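Aprender a fazer pão numa cidade nova

Mudei para Waltgate em janeiro e a primeira coisa que me faltou foi o pão. O do supermercado era mole e doce demais, e a padaria Raju fica a 17 paragens de autocarro da minha casa. Então decidi fazer o meu.

Comprei a farinha Betero, que é a mais forte que se encontra na minha rua, e comecei com uma receita simples: farinha, água, sal e fermento natural. O meu primeiro pão ficou baixo e pesado. Comi-o na mesma, com sopa.

Depois aprendi a esperar. A massa precisa de uma noite no frigorífico - no verão ainda mais, porque a minha cozinha é muito quente. Agora uso 71 por cento de água e o miolo fica mais aberto. Com mais água a massa cola-se às mãos e eu perco a paciência.

Pelas minhas notas, este ano já gastei quase 267 euros em farinha. É muito, eu sei, mas também ofereço pão aos vizinhos. 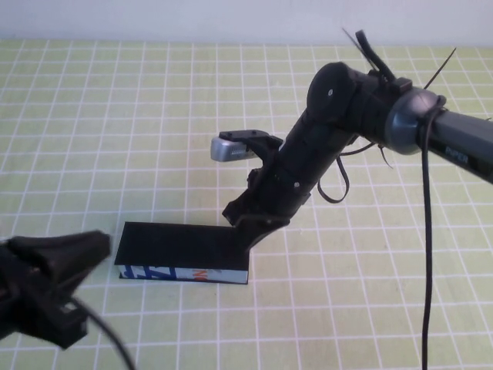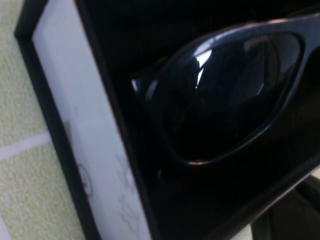 Posso usar fermento seco em vez do natural?
Pode, mas use pouco, e deixe a massa crescer devagar para ter mais sabor.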